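I moved into the back office at the end of November and by the second week my shoulders were up round my ears. If you do any sort of desk work at home you'll probably know the feeling. So this is how I set up a desk and chair so I can get through a day of invoices without needing a lie down at four o'clock. It costs nothing if you've already got the furniture, and it takes an evening (or a lunch hour if you don't stop for tea).

**What you'll need**

- a tape measure
- a couple of thick books you don't mind putting on the floor
- whatever Allen keys came with your chair, if you kept them (I never do)
- someone to look at you from the side

## Start with the chair and leave the desk till later

I did this the wrong way round for years. I'd get the screen looking nice, put the lamp where I wanted it, and then try to fit myself in round it all. Start with your bottom on the seat instead!

Sit right back so your hips touch the backrest. Feet flat. Now raise or lower the seat until your thighs are level, or sloping down a tiny bit towards the knee. You want to be able to slide two or three fingers between the front of the seat and the back of your leg. If you can't, the seat is too deep for you, and a small cushion behind your back will bring you forward.

Next, the backrest. Most of them go up and down, even the ones that look as if they don't. On my old Verschueren chair you lift the whole back until it clicks, and if you lift it past the top click it drops to the bottom and you start again. I had that chair for ages before I found out. The curvy bit should sit in the small of your back, just about where a belt goes.

## Then see where your elbows end up

Let your arms hang, then bend them as if you're about to type. Your elbows want to be level with the desktop or a touch above it. Mine weren't. The desk was 2 cm too high, which doesn't sound like much, but it was enough to make me hitch my shoulders all day long.

You've got a choice at this point:

1. If the desk legs adjust, lower the desk.
2. If they don't, raise the chair and put something under your feet.

I went for the second one, with the books. A proper footrest is nicer and I did buy one in the end, from Dernosano, but the books were fine for months.

Check the armrests too, if you have them. They should just meet your elbows. If they bang into the desk and stop you pulling in close, drop them right down or take them off altogether. Mine are in a drawer somewhere.
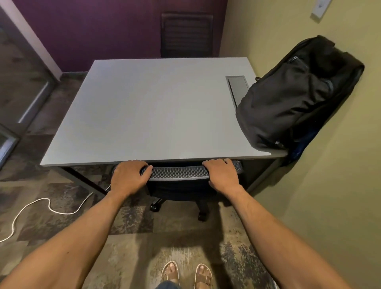
Ilse Mulder wrote to me after the first version of this page went up and said I'd got the footrest bit back to front: she's short, she'd followed my advice, and she ended up perched so high that her knees wouldn't go under the desk any more. Her fix was to leave the chair where it was and get a keyboard tray from Isero that hangs underneath, and her wrists have been much happier for it. Fair point, so measure the gap between your thighs and the underside of the desk before you go raising anything.

## Now the screen

Pull yourself in to where you'd normally work. Stretch an arm out - your fingertips should nearly touch the screen. The top of it wants to be at eye level or a bit lower. If you wear varifocals go lower still, or you'll spend all day with your chin in the air like I did.

With a laptop you really need a separate keyboard, there's no way round it. Prop the laptop up on a stand and type on the other one. My desk is a Landen, 80 cm deep, and that leaves plenty of room for both. On a shallow one you might have to push everything right to the back.

## Live with it for a week

Don't keep fiddling! Anything new feels odd on the first day. I stuck a bit of masking tape on the gas column of my chair to mark the height, so that when my nephew had been spinning round on it I could get it back again. Then change one thing at a time and give each one a couple of days.

And get up now and then. I put the kettle on the far side of the house, and that does the job.

*Last updated July 2018, with Ilse's bit added.*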